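示教工作日记
德鲁尔斯特德（Drulstead）实验室遥操作示教组
2018年5月31日

上午到岗后先核对交接记录。昨晚由薛佩珊值守，交接栏内写明右手控制器的扳机在半程位置有迟滞，松开后夹爪指令不能立即归零，已更换备用控制器，原件封存待检。本人将备用控制器按规定重新做了零点标定，标定结果与原件存在微小偏差，已写入设备台账。台账中该控制器上一次标定的签名栏空缺，请佩珊补签。

本日工作依 Drirkurora 项目任务书第二阶段安排进行，内容为仿真环境内的双臂遥操作示教。操作员以手持控制器驱动机器人双臂，系统同步记录关节轨迹、夹爪开合指令及各视角画面，所得数据供后续模仿学习使用。现场操作由新井达也与亨德里克斯轮换承担，戴淑芬负责数据验收，本人负责记录与协调。孔永清上午在主楼参加预算会议，下午返回。

开机后 Britenum 平台提示版本更新，经与淑芬商议，决定推迟更新。理由在于第一阶段的数据均在旧版本下采集，夹爪接触参数在新版说明中列为“已调整”，却未写明调整幅度。若中途更换，前后两批示教中同样的扳机行程可能对应不同的夹持力，验收时无从区分。此事已发函平台方询问，函件由淑芬起草，抄送孔永清。

上午第一时段由新井操作。按照操作规程，正式记录前须做热身，即在不录制的状态下完成一次完整的伸臂、合爪、抬起、放回。新井对热身一贯认真，今日仍做了两遍，第二遍时提出左臂肘部在靠近身体一侧有顿挫感。经检查，左臂逆解在该区域接近关节限位，操作员手部继续内收时，肘部会突然外翻以寻求可行解。这一现象上月已有记录，当时的处理意见为“操作员自行规避”。本人认为该意见过于笼统，新到岗的操作员无从知晓应在何处规避，拟在规程中增加一段文字，说明手部不宜越过躯干中线，如确需越过，应先将肘部抬高再行内收。

正式录制开始后，前几条示教质量尚可，抓取动作平顺，抬起后停留时间符合要求。其后一条在合爪阶段出现反复：夹爪闭合、略松、再闭合，前后拖延较久。物体最终被抬起，按成功与否的单一标准，此条应予通过。淑芬在验收时将其标记为“待议”。她的意见是，模型并不知道操作员当时在犹豫，只会把开合往复当作抓取的一部分学去，日后在实际执行时便会在物体旁反复开合。新井对此表示理解，同时说明犹豫的原因在于腕部视角内手指遮挡了接触位置，他无法判断指面是否已经贴紧，只得松开重试。

双方意见均有道理。本人查阅任务书，第二阶段验收条款中仅写“任务完成且无明显碰撞”，对动作流畅程度未作规定。经商定，暂按以下办法处理：夹爪在接触物体后重新张开者，一律单列文件夹，不计入合格数，亦不删除，待孔永清裁定。此类数据或可用于纠错行为的研究，贸然删除并不妥当。

关于遮挡问题，讨论时间较长，择要记录如下。腕部视角固定于夹爪后方，视线沿手指方向延伸，对准阶段十分有利，待物体进入两指之间，所能看到的便只剩朝向镜头的一面。头部视角可以看到双臂与周围家具的关系，但机器人俯身或侧转时，画面随之倾斜，操作员需要在心中将其转正。新井的习惯是接近物体前看头部视角，距离缩短后切换至腕部视角，直到抬起为止不再切换。亨德里克斯则倾向于全程以头部视角为主，腕部视角仅作确认。两人的成功率接近，所得轨迹的形状却有明显差别：新井的轨迹末段笔直，亨德里克斯的轨迹末段带有弧度，类似人手从侧面包抄。

淑芬询问是否应当统一。本人的意见为暂不统一。第一阶段曾要求全体操作员采用同一接近方式，结果数据整齐，训练出的策略在物体位置稍作改变后便难以应对。适度保留个人习惯，对策略的适应范围可能有所帮助。但这一判断目前只有一次训练结果作为依据，尚不足以写入正式文件，仅在此记录备查。

第二时段由亨德里克斯操作。开始前他提出将座椅调低，并将线缆由右侧改至左侧，避免转身时牵扯。上述调整均已照办。他操作时站起的次数较多，遇到机器人需绕过家具边缘的情形，往往整个人随之侧身。此举不影响数据，但地面安全线有一段已经磨损，侧身时容易越线。已报后勤申请重新贴线，申请单随本日文件归档。

本时段出现一次中断。机器人移动至家具之间较窄的位置时，底盘位姿与手臂位姿同时变化，头部画面倾斜明显，亨德里克斯报告方向感丧失，主动按下暂停。规程规定，操作员感觉不适时可随时暂停，不必说明理由，所录片段由验收人员决定取舍。他摘下头显休息，饮水，其后表示可以继续。本人建议他换岗，他坚持完成本时段剩余任务，后续录制未再出现异常。事后他建议，凡涉及底盘转动的任务，应将底盘运动与手臂运动分为先后两步，待底盘停稳后再动手臂。此项建议合理，对操作员负担的减轻是明确的。代价在于所得示教中将不再包含边移动边伸臂的动作，若后续任务有此要求，需另行采集。

午间未安排录制。利用此段时间整理了上周积压的标注复核。仿真画面的标注大部分由平台自动生成，人工复核主要针对分段时刻，即何时算“接近”结束、何时算“抓取”开始。目前的做法以夹爪指令由张开转为闭合的时刻为界。复核中发现，有的操作员会在接近途中提前将夹爪收窄，以便进入狭小空间，系统据此把分段点提前，使“抓取”段内含有大量尚在移动的内容。与淑芬讨论后，拟改为以指面与物体首次接触的时刻为界，此数据在仿真中可以直接读取，不增加工作量。已有数据须重新处理，由佩珊编写脚本，完成后先在小批量上试行。

另有一事须予说明。截至今日交班，第二阶段合格示教累计2487条，超出任务书规定的2000条下限。淑芬提醒，超出下限并不意味着可以停止采集，任务之间分布极不均衡，拾取类所占比重过大，开关柜门及放置类仍显不足，其中放入容器一类仅有88条。本人同意这一看法，自下一工作日起，录制顺序改为优先安排不足的类别，拾取类仅在热身不顺利时作为过渡使用。

下午孔永清返回，先听取了口头汇报，随后亲自试操作。他久未上手，起初左右混淆，将左臂伸向本应由右臂处理的物体。其后逐渐恢复，并完成一次抓取。他对腕部视角的评价与新井一致，认为最后一段距离最难判断，建议在画面边缘增加接触指示，指面受力时给出颜色变化。新井表示支持，淑芬则提出保留意见：操作员若依赖该指示作出动作，而指示本身并不出现在提供给模型的画面中，则操作员所凭借的信息多于模型所能获得的信息，示教中的某些决定对模型而言将显得毫无来由。孔永清认为此点重要，要求先不实施，由淑芬撰写简短说明，列明操作员可见而模型不可见的信息有哪些，在下次例会上讨论。

会后本人与淑芬初步梳理了这一清单。操作员在头显中可以自行转动视线，模型只能得到固定视角；操作员记得上一次尝试时物体的位置，模型每次均从当前画面开始；操作员能够听到旁人的提醒，如“再往左一点”，而录音并不在数据之内。最后一项以往未受重视。今日上午新井录制时，本人曾两次出声提醒，现在看来应属不当。自即日起，正式录制期间旁观人员不得出声提示，规程中将增加相应条款。本人的两次提醒已在对应条目的备注栏内如实注明。

来自 Willems 公司的联络函于下午收到。函中询问能否在第二阶段数据中加入手把手牵引示教，即由人直接握住机械臂末端引导其完成动作，以便与遥操作数据比较。此种方式无须控制器，力的感受直接，初学者上手较快，缺点是人的手与身体往往进入机器人的视野，所录画面须另作处理，且双臂任务中一人难以同时牵引两臂。仿真环境内显然无法进行，须启用实机。实机目前在检修，预计九月方可恢复使用。已草拟答复，说明此项可列入第三阶段，本阶段不作承诺。答复经孔永清审阅，改动两处措辞后发出。

下午第三时段仍由新井操作，内容为夹持后的稳定保持。任务要求操作员夹住物体后保持静止，供系统记录静态接触数据。看似简单，实际操作中手部的细微抖动经控制器放大，末端始终有小幅晃动。新井尝试将肘部支在扶手上，晃动有所减小。亨德里克斯建议将比例系数调低，使手部移动较大距离时末端只移动较小距离。试行后效果明显，但操作员由大范围移动转入精细保持时须切换系数，切换瞬间末端有跳动。佩珊查阅代码后认为，跳动的原因在于切换时未重新记录手部基准位置，修改不难，她将于明日处理。在修改完成之前，保持类任务暂停录制，已录条目不作合格计算。

本时段内还讨论了空爪画面的取舍。示教中有相当部分时间夹爪是张开的，两指之间没有任何物体，机器人或在寻找目标，或在调整姿态。以往的裁剪办法是将这些片段大幅缩短，以节省存储空间。新井提出，接近过程中的迟疑与修正往往就发生在这一阶段，裁剪过多，策略便只学会“已经对准之后怎么办”。本人认为所言属实。经查存储余量尚可支撑，自今日起原始数据完整保存，裁剪仅在生成训练集时进行，裁剪参数须随训练集一并记录，以便追溯。

由此又涉及光照问题。部分视角中近处物体的朝向面完全处于暗处，操作员只能凭轮廓判断远近。亨德里克斯询问能否整体提高亮度。淑芬答复，亮度可以在操作员的显示端提高，而不改变录制画面，但这又回到上文所述的信息不对等问题。目前的处理是保持原状。本人请各操作员在备注栏内如实填写“画面过暗”的情形，积累一段时间后再行评估。备注栏以往多数空白，希望此次能够落实。

傍晚前完成本日抽检。抽检范围为编号101的批次，由淑芬与佩珊分别独立判定，判定完毕后再行比对。两人意见大体相同，分歧集中在放置动作的结尾：物体已经放稳，夹爪张开后退时轻触物体，使之略有移动。佩珊判为合格，淑芬判为不合格。任务书未作规定。本人倾向于合格，同时应加标签。分歧条目及双方理由已列表存档，留待例会统一口径。

培训方面，佩珊正在准备新操作员的入门材料。初稿以设备说明为主，按键功能叙述详尽，而对如何做出一条好的示教着墨不多。本人建议补充若干判断性的内容：动作宜连贯，不宜求快；对准之后再合爪，合爪之后确认再抬起；失误时不要掩饰，应停下并标记，由验收人员处理；不要为了让画面好看而采取平时不会采用的姿势。新操作员最常见的问题，是把录制当作考核，力求一次成功，动作因而僵硬。带教人员在第一周内不宜告知其成功率。此点佩珊已同意写入带教须知，操作员手册中不载。

材料中的配图由本人从仿真画面中选取，兼顾腕部视角与双臂视角。选图时不避开昏暗、倾斜的画面，操作员在实际工作中面对的便是这样的画面，培训时理应先行熟悉。所选画面附后。
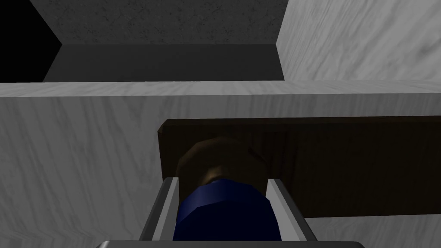
腕部视角，两指夹持深蓝色圆柱体。 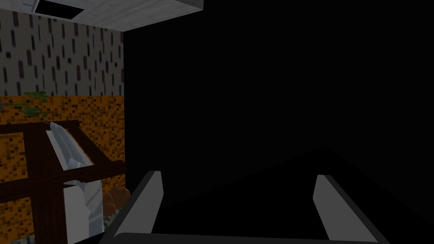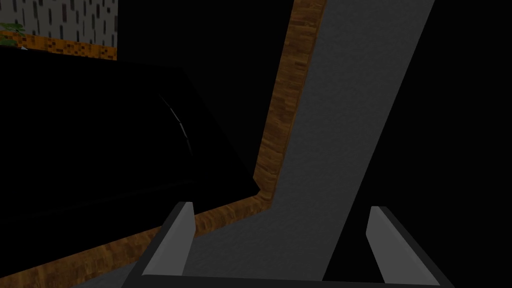 以上两幅中夹爪均为张开状态，两指之间无物。
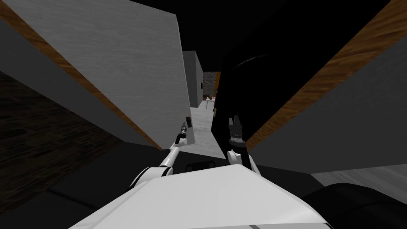 双臂视角，画面倾斜，两侧为带木纹饰边的灰色面板。

孔永清阅后批示，同意示教期间旁人不得出声的规定，但带教阶段应当除外，新操作员若得不到及时提醒，错误的手法一旦成为习惯，改正所费的时间要远多于重录几条数据；带教期间所录内容单独存放，不进入训练集即可。他另要求将“接触后重新张开”一类数据保留至阶段结束，并由新井就每一条补写当时犹豫的缘由，能记起多少写多少，记不起的留空，不得事后揣测。至于两种接近方式是否统一，他的意见是待下一次训练结果出来再议，在此之前请亨德里克斯照旧从侧面接近，不必迁就他人。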